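September, late afternoon. Bench notes, tabletop refinish

Well, the second coat of oil is on and I'm happy with it! Sanded the whole top again this morning (Liam had left me 20 fresh discs from Oltmanns, bless him) and finished at 300 grit by hand, always along the strips. Aino wanted to stop at the first coat and keep it paler, and I see her point, but the brown streaks were looking chalky to me. Tin says 5 hours between coats. I gave it longer because lunch ran over.

To do: order more Mamex pads, ask Declan what he did with the good scraper.

Still chewing on the sheen, though. I wanted something flatter, and under the bright light there's a white glare across the middle and over toward the right, enough that you lose the grain there, while the honey and darker brown streaks read fine everywhere else. The light blue cup is out on the boards too, so coasters from now on please, me included. Might try a gray pad on one strip before touching the rest. 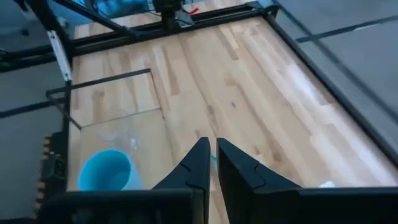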